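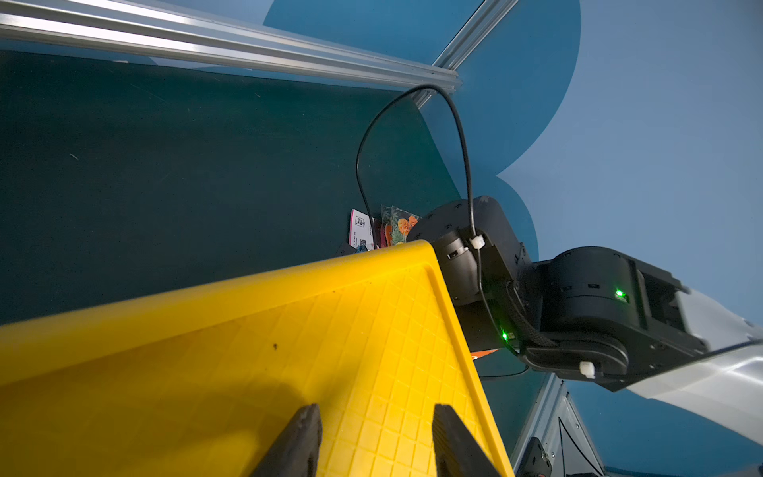
How to clean a gridded plastic tray

Plastic trays with a moulded grid on the base are good for sorting small parts, because the raised squares stop things sliding about. They are harder to clean than flat trays. Dust and crumbs settle between the squares, and a quick wipe with a cloth only reaches the tops. On a yellow tray every dark speck shows, so you will know when it needs doing.

These steps are for hard plastic trays with a raised rim, of the sort used on workbenches and in craft rooms. A large tray takes 20 minutes or so, plus drying time.

What you need

A soft hand brush or a clean, dry paintbrush
An old toothbrush
Washing-up liquid
A bowl or sink of warm water
Two cloths, one for washing and one for drying
Bicarbonate of soda, for stains only

Step 1: Empty the tray

Take everything out and put it in a tub with a lid. Run your fingertips over the base to find small screws or washers sitting down between the squares. Do this before you tip the tray up.

Step 2: Brush it dry

Hold the tray at a slant over a bin, with one corner pointing down. Brush along the rows of the grid towards that corner, then turn the tray and brush along the rows going the other way. Brushing at an angle across the squares tends to push dirt further in.

Tap the underside a few times with your hand. Don't knock the rim against the edge of the bin, as older trays can crack at the corners.

Step 3: Wash the base

Add a small squirt of washing-up liquid to the warm water. The water should be comfortable for your hands — very hot water can warp a wide, flat tray and it won't sit level afterwards.

If the tray fits in the sink, let it soak for five minutes. If it doesn't, lay it on a towel and spread a wet, soapy cloth over one half of the base, then move the cloth to the other half.

Scrub along the rows with the toothbrush, using short strokes. Rinse the brush often.

Step 4: Clean the rim

Dirt collects where the base meets the rim, and most of all in the corners. Wrap the wet cloth round the handle end of the toothbrush and run it along the join. Turn the tray over and wipe under the rim as well.

Step 5: Treat any marks

Mix two teaspoons of bicarbonate of soda with enough water to make a paste. Dab it on the mark, leave it for ten minutes and scrub gently. Grey rub marks from metal parts usually come off this way. Ink and marker pen may only fade.

Avoid scouring powder and wire wool. Both leave scratches that hold dirt. Keep solvents such as nail varnish remover away from it too, as they can turn some plastics cloudy or sticky.

Step 6: Rinse and dry

Rinse with clean water until there are no suds between the squares. Shake the tray over the sink, press a dry cloth into the grid, and stand the tray on its edge somewhere airy. Keep it off radiators and out of strong sun.

Leave it for at least 3 hours before putting metal parts back, or overnight in a cold room.

How often to do it

A dry brush once a week is enough for a tray in daily use. Wash it once a month, or sooner if you have been working with oil or glue. Wipe up wet glue straight away with a damp cloth, before it gets down between the squares.

Last updated Thursday, May 20, 2021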